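Cold storage in small shared kitchens: notes for the November talk
Speaker: Leena Nieminen

Slide 1. Title. Wait for the door to close. State scope: domestic units in staff kitchens, no walk-in rooms, no display cabinets.

Slide 2. Air temperature is not food temperature. Air recovers quickly after a door is shut; a full carton of milk lags behind. Most complaints I get concern the first figure and most spoilage concerns the second. 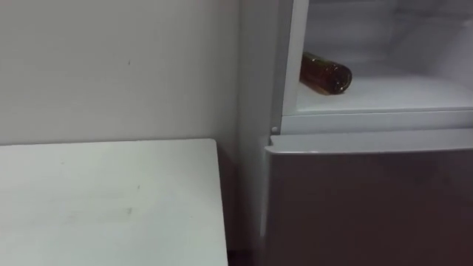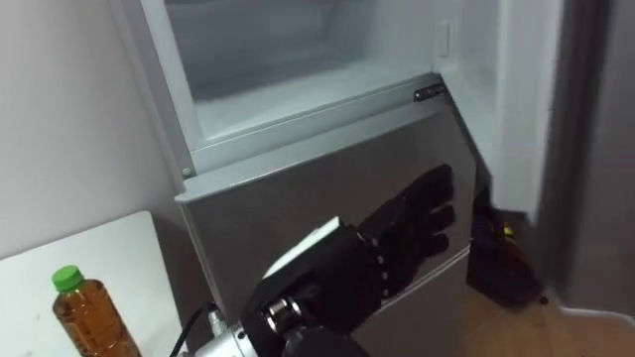
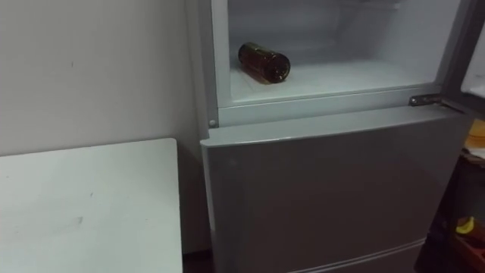
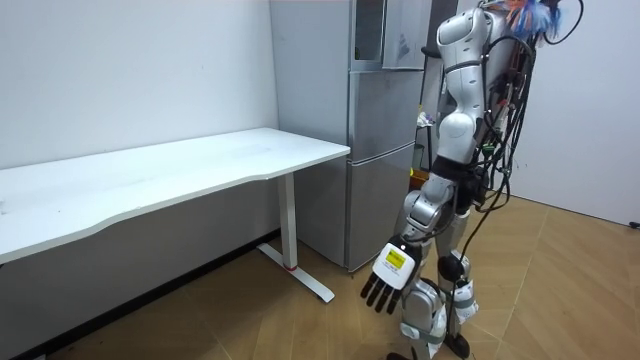
Esko Kokkonen read the draft and objected to slide 2: a lag is only worth mentioning if the thermometer is left in air, and at Clikholm they keep the probe in a glass of water, so the complaint does not arise. Accept the point. Say it aloud before moving on.

Slide 3. Plukavden log. 18 units, one reading each morning before opening. 11 were above the set point. Do not read out the table. Point to the last column, where the dial setting is given, and note that dial numbers are not degrees.

Slide 4. Door seals. Paper strip test: shut the door on the strip and pull. Repeat at the corners and on the hinge side. A seal can often be softened with warm water and pushed back into shape. Two of the Plallport units needed new ones.

Slide 5. Loading. Leave a gap at the back wall. Cool cooked food in shallow trays first. Guzmán stacks trays to the roof of the cabinet; use their plan as the bad case, and ask before naming them.

Slide 6. Frost. Defrost at four millimetres. Switch off, prop the door, towels down. No knives.

Questions until 11. If asked about energy labels, refer to handout, page 2.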